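The week we took Urkano's cables off

3 November 2024
Filed under: shop stuff, robots

So the wrist cable finally got its own Saturday. Regular readers (hi, both of you) will remember me grumbling all summer about our bin picking setup stopping halfway through a run with a lost signal from the gripper, then behaving perfectly the moment I walked over to look at it. I had blamed the gripper. I had blamed the software, and I had blamed Tarık's software in particular, which I have since apologized for in person and with baklava.

It was the cable! More exactly it was the way the cable was dressed over the last joint. When the arm reaches deep into a corner of the bin and has to turn its wrist the long way around to line up with a block, everything strapped along the forearm gets dragged with it. Ours had been tied down too tight in a spot where it needed to move and left too loose in a spot where it needed to stay. You could flex it by hand at the right place and watch the signal drop out on the pendant. I did this maybe a dozen times in a row just because it was so satisfying to have a fault that would show up when called.

I love this kind of job. I know the picking is supposed to be the exciting part, and it is, but give me an afternoon with the arm parked, the power locked off, a bag of ties and a pair of flush cutters and I'm as happy as I get.

What I did, for anyone with the same trouble.

First, I ran it as it was. I wanted a number to compare against, and Shahla (who set up the picking routine with me and is much better than I am at not skipping this step) would not let me touch a tie until we had one. We did 300 attempts with the old routing. 46 of them ended in some kind of stop or miss. Some of those were plain bad grasps, a block pinched by one corner and sliding out, and those have nothing to do with cables. But the stops had a pattern once we wrote down where the arm was each time. Nearly all came with the gripper low and close to a side wall.

Then I cut every tie forward of the elbow. This feels terrible, by the way. The whole bundle sags and the arm looks like it has just gotten out of bed. I took a bunch of phone pictures before cutting so I could see how it had been, and then ignored them, seeing as how it had been was the problem.

Next came the part I had never done properly before. I put the arm in manual mode at its slowest speed and walked the wrist through its worst poses one at a time, with the loose bundle held in a gloved hand well clear of the joint, stopping completely before I moved any slack. (Please do not do this with your fingers near a joint. If you have somebody to hold the enabling switch and do nothing else, use them. I had Fadime, who has the patience of a heron.) At each pose I marked the jacket with a paint pen where it wanted to bend. After six poses there was a clear stretch of cable with no marks at all, and that's where the tie should go. The marked stretches get left free, with enough of an arch that they never pull straight.

The arch was bigger than I expected. My taste runs to neat, flat runs of wire with a tie every few inches, like the inside of a nice control cabinet, and an arm hates that. It wants a big floppy loop over the wrist that looks careless. Şengül, who used to do maintenance on a packaging line, took one look at my first try and said, "More." Second try, same word. The third one she allowed.

I had also been putting strain on the connector end at the gripper without knowing it. The lines there now hang down past the wrist in a loose curl before they come back to the fittings. They do swing a little on fast moves. I was worried they'd catch on the rim of the bin, so we raised the height the arm travels at between picks and slowed down the last stretch of the descent. That costs a bit of time per block and I don't care at all. Nobody is paying us by the block.

While the arm was parked we did the table too. I'd been meaning to for ages. The bins had a habit of creeping, just slightly, every time the fingers touched a wall, and by the end of a long session the taught corner positions would be off. You'd see it as grasps landing consistently on one side. Our answer is a bar clamp at the corner and it works great. It is also in exactly the place where I would like to rest my elbow, but fine. After clamping, we re-taught the bin corners with the pointer, twice, and compared the two sets before saving anything. If you only teach once you have no idea whether you were careful.

Then the floor of the bin. It's scratched to bits, and I went back and forth on swapping it for a clean one. Ayten argued for keeping it. Her point was that the routine has been tuned against a dull, beat-up surface for months, and if we changed the cable and the bin on the same day we'd never know which one had helped. She was right, so I wiped it out and put it back, scuffs and all.

Test blocks next. We use two colors, and I like to drop a handful in at bad angles on purpose, with at least one right up against a wall, as the wall poses are the ones that used to kill us. A neat row in the middle of the bin proves nothing. My rule now is that if I'm looking at the layout and thinking "ooh, that one's nasty," it's a good layout. 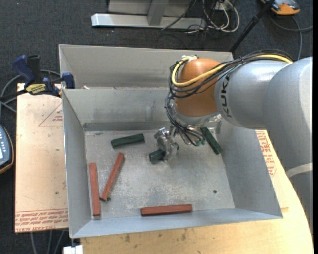
6 min read

The one by the left wall, near the front corner, is the sort I mean. To take a block sitting like that, our wrist has to go through the exact twist that used to set off the fault, and the fingers have very little room between the block and the sheet metal. You can also see how the yellow cable goes over the joint and loops around the side of it, with the white wrap up top where the black ones travel along with it. Compared with what I had before, that's downright generous. I'm so pleased with that loop. I showed it to my sister on the phone and she said it looked like a cable.

Second run: same start position, same speeds apart from that slower descent, another 300 attempts planned. I paused it at 202 to go over every tie with the power off, and found one near the elbow that had slid a finger's width toward the base. I put a wrap of rubber tape underneath and snugged it back up. After that we let it go to the end. No signal stops! There were still misses, mostly a block lying close alongside another so that one finger had nowhere to go down, and that's a grasp planning job for Shahla and Tarık. But the arm never once froze over the bin with its wrist turned, and I had gotten so used to that freeze that I kept flinching at the poses where it used to happen.

I should say the improvement isn't all cable. We changed the travel height, the descent speed and the clamping in the same session, so I can't hand you a clean before and after. What I can say is that flexing the bundle by hand does nothing to the signal now, in any pose I could think of, and it used to do it every time.

A few things I want written down for next time, mostly for me:

Mark the bend points with the paint pen again whenever the gripper comes off. The new gripper may put the connector in another spot and the old marks will lie.

Cut tie ends flush. I have a scratch on my wrist from one I didn't.

Check the ties after the first couple hundred moves, then weekly. They settle.

Save the old corner positions under a separate name before teaching new ones. I overwrote a set in spring and Fadime still brings it up.

Keep the pendant cable looped behind you and off the edge of the table. I stepped on it twice.

Next up is the tool changer question, and whether we want to try the softer finger pads from Trondier that Ayten keeps sending me links to. I'd like to try them on the blocks that lie against the wall, where a finger that gives a little might slip in more easily. They're cheap enough that I'll probably order a pair this week. If anyone reading has run soft pads on a scratched metal floor, tell me how fast you wore through them.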